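Grallitz Cellolix Mouse Pad, Curved Edge, Printed
Desk accessories / Mouse pads

Key data
Surface: woven polyester, dye printed
Base: natural rubber, textured
Edge: curved at the top, unstitched
Height as fitted: 3 mm
Sheet weight before trimming: 447 g
Order unit: single, or carton of 46
Maximum wash temperature: see care section

Product overview

The Cellolix is a soft mouse pad for shared desks, reading tables and counters where a mouse is used on a polished or varnished top. Optical mice can lose tracking on glossy surfaces, and the hard feet of a mouse will leave fine marks in a lacquered finish over time. The pad deals with both. It gives the sensor a matt, even surface and keeps the feet off the table.

The top layer is a close-woven polyester. The print is dyed into the cloth before it is bonded to the base, so there is no raised ink for the mouse feet to catch on. The weave is the same in printed and plain areas, and pointer speed does not change when the mouse passes from one to the other. The base is natural rubber with a shallow dimple pattern. It grips on wood, laminate and glass without adhesive.

The curved version is cut from the same sheet as the rectangular one. The curve takes away the two far corners, which are the parts most likely to lift on a soft pad, and it sits better on a round table than a square pad of the same width.

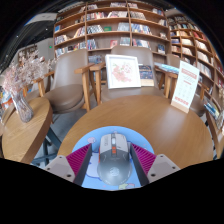
Yeoh
Product editor, desk and table accessories

Print and colour

The cartoon design is supplied on a light blue ground with small pink marks over it. The larger shapes are a white cloud-like figure outlined in dark blue, a pinkish-lavender rounded shape with a darker pink outline, and a pale yellow-green star. Slight variation in shade between batches is normal. If several pads are to be used side by side, order them together.

Plain grey and plain navy are also made, in the rectangular cut only.

Use with different mice

Optical and laser mice: suitable. No change to the sensor settings is needed in most cases. Where the pointer feels slow after changing from a bare table to the pad, raise the pointer speed by one step.

Mechanical ball mice: suitable, but the ball will pick up lint from any cloth surface and needs cleaning more often.

Vertical mice and trackballs: suitable. A trackball does not need a pad for tracking – the rubber base simply stops it moving.

The pad has no wrist rest. Users who want one should look at the Honari gel bar, sold separately, which is laid in front of the pad and is not fixed to it.

Placing the pad

Unpack and lay flat, print side up. The pad is shipped rolled and may hold a slight bend for the first day. Do not iron it or put it on a radiator. A heavy book left on it overnight is enough.

Wipe the table before laying the pad. Dust under the base reduces the grip. On a waxed wooden top, wait until the wax has fully hardened, as fresh wax can bond to rubber and mark when the pad is lifted.

Care

Wipe with a damp cloth and a drop of washing-up liquid. For heavier dirt, wash by hand in water no warmer than 40 degrees, rinse, press between two towels and dry flat. Do not wring, tumble dry or bleach. Alcohol wipes will not harm the base but will fade the print with repeated use.

Wear

In the Grallitz rub test the cloth is checked after 100 hours under a weighted mouse foot. Light polishing of the weave is accepted; broken threads are not. Pads in daily shared use are normally replaced when the area under the mouse becomes visibly shiny.

Ordering

Single pads are sent in a card tube. Cartons are packed flat with a paper sheet between pads. Spare tubes are sold in packs of 65. The next print run of the cartoon design is planned for June; the plain colours are kept in stock.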